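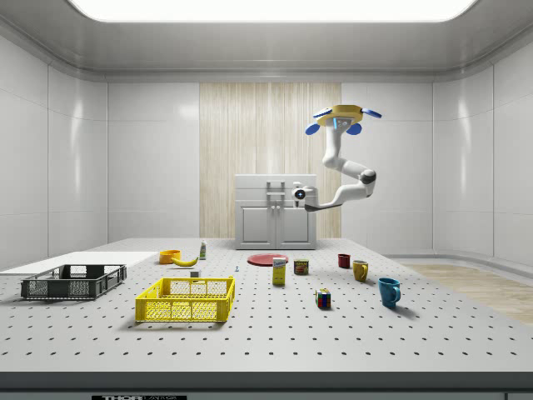 *Render: Anathi Nkosi*

I started this dataset because I kept yelling at my TV. It's every episode of the reality show *Olwood*, all 6 seasons, tagged by hand for who is in each scene and what they're fighting over (mostly the lake house, sometimes Lekota's wedding guest list!). There are 700 scenes in the main file so far.

## What's in it

- `scenes.csv`: season, episode, cast, topic
- `reunions.csv`: 40 reunion clips, tagged the same way
- `notes.md`: my opinions, skip if you like Ramuston
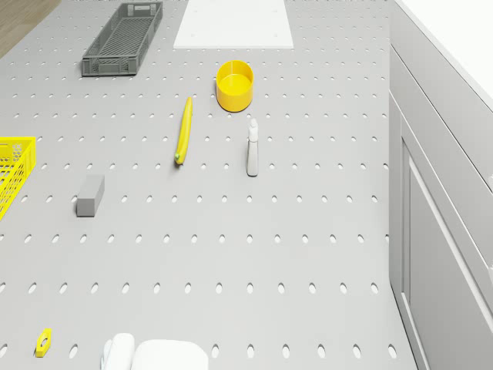
Topic tags were the hard part. Sipho Ngcobo and I tagged season 1 separately and then argued over every breakup (is it "dating" if they only talk about it at brunch?). We ended up with one main topic per scene, and if two really tie, it goes in `mixed`. Think of the yellow cup and the gray basket on that pegboard-style tabletop: a scene goes in one or the other, never half in each. Season 4 still has a few I'd move.

## Known problems

The May update broke the cast column for the Horero trip episodes, so Ramuston shows up twice in some rows. I'm fixing those as I rewatch. Deleted scenes aren't included.

Corrections are welcome, just give me the season and episode.

Last edited 7/22/21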